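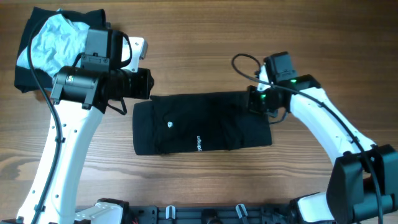
About Grukiner

Grukiner is a small advisory office in Bragança. We help laundries, linen hire firms, clothing sorters and training schools to plan the purchase of robots for work with cloth. We do not build robots and we do not sell them. Our customers pay us for a plan, a budget and some honest days at the table with their own garments.

The office was started by Tiina Turunen, who came to Portugal from Finland and worked before that as a purchasing manager in a textile service company. In that job she signed for a folding machine which was too wide for the door of the building. The door was made larger in the end, and the cost of the wall was in nobody's budget. She still uses the invoice when she teaches.

Today we are 5 people. Three of us work at the test table and two work with offers, contracts and calculations. We speak Portuguese, English, Spanish and Finnish with our customers, and we ask them to be patient with our grammar.

What we do at the table

Many customers come to us with an offer from a supplier already in the hand. The offer shows a price for the arms and maybe a price for installation. It says very little about the cloth. For this reason we begin with the cloth. We ask for a box of the articles which the customer handles on a normal day, with the creased ones and the strange ones included, and we try them on a table with two arms.

Dark sportswear with print, thin shiny fabric, a plain sheet and a heavy towel are four different jobs for a gripper. If a customer has all of them, the budget must have place for all of them, or the customer must decide which articles will stay with the hand workers. We prefer that this decision is made before the order is signed.
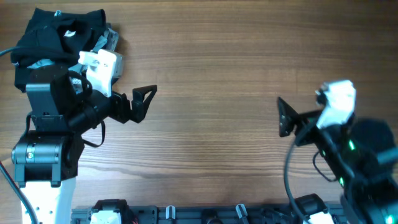
The two-arm table with the work surface clear, grippers left and right.

We write down the time for each article, how many times a person had to help, and what kind of help it was. The customer is welcome to sit with us. Please bring the person who folds today, and not only the person who pays. The folding staff see in a few minutes which fold will not be accepted by the client, and a consultant may need a whole week for that.

How we make a budget

Our budget sheet is called Bradura. It began as one page and it has grown, but we try to keep it readable for an owner who has no engineer in the house. It has 3 parts.

The first part is the purchase: arms, grippers, cameras, mounts, table, computer, transport and the electrical work in the room. We ask the supplier to give each of these on its own line. When a supplier writes "complete system" with one sum, we send the offer back and ask again, politely.

The second part is the first year of use. Here we put spare fingers and finger pads, cables, the hours of the person who looks after the cell, training, and the hours when production is slower than before. This last line is unpopular. We had customers who asked us to remove it, and we did not remove it.

The third part is what comes later: service contract, software fees, a new article in the range, and the cost to move the table if the building is changed. For small firms we usually also add a reserve. How large it should be, we discuss with each customer, and we write in the plan who is allowed to spend it.

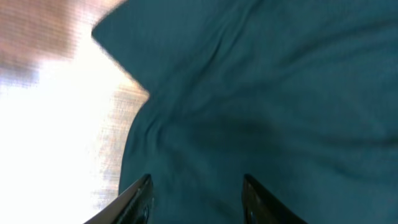
Buying, hiring or waiting

Not every plan ends with a purchase. Some customers are better served by hiring a table for a season, and some should wait. A plan which says "wait" costs the same as a plan which says "buy", and we think this is correct, as the work behind it is the same.

Grelum, a linen hire firm in our region, asked us to calculate for a line with several cells. Their bed linen was large and was already going through a flat ironing machine, so there we saw little reason for arms. Their small articles were another matter. We proposed one table for these only, with a fixed date for a review in December and a written list of what must be true before a second table is bought. The list is short enough to hang on the wall, and we are told that it hangs there.

Schools are a special group for us. A vocational school often receives money for equipment in one year and nothing for maintenance in the years after. We help the school to write the application so that spare parts and teacher hours are inside from the start. We also ask which teacher will know the machine if the first teacher leaves. If there is no name for this question, we leave the line open in the plan and mark it.

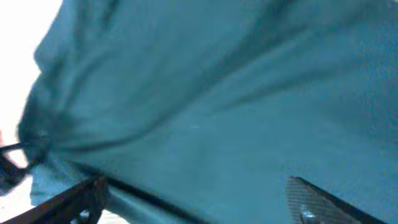

What it costs to work with us

A first talk is without charge and lasts one hour, by telephone or in the office.

The small plan costs 1,000 euros. It covers one type of article, one day at the table and a Bradura sheet with comments.

The full plan costs 1,541 euros. It covers a mixed box of articles, two days at the table, the reading of the supplier offers you have received, and a meeting where we go through the numbers with you and your staff. Travel outside the district is added at cost.

We take no commission from suppliers. If a supplier has lent us a part for a test, this is written on the first page of your plan with the name of the supplier.

What we ask from you

Please send the box of articles one week before the visit. Mark anything that must come back to you. Tell us the width of your doors, the height of your ceiling and where the nearest power point is. A simple drawing by hand is enough. If you have an older offer which you refused, send it also, because the reason for a refusal often teaches us more about your needs than a long description.

Visits to the office are possible on working days by appointment. Write to us in the language you prefer, and Tiina or one of her colleagues will answer you.

Page last changed: 8 Sep 2024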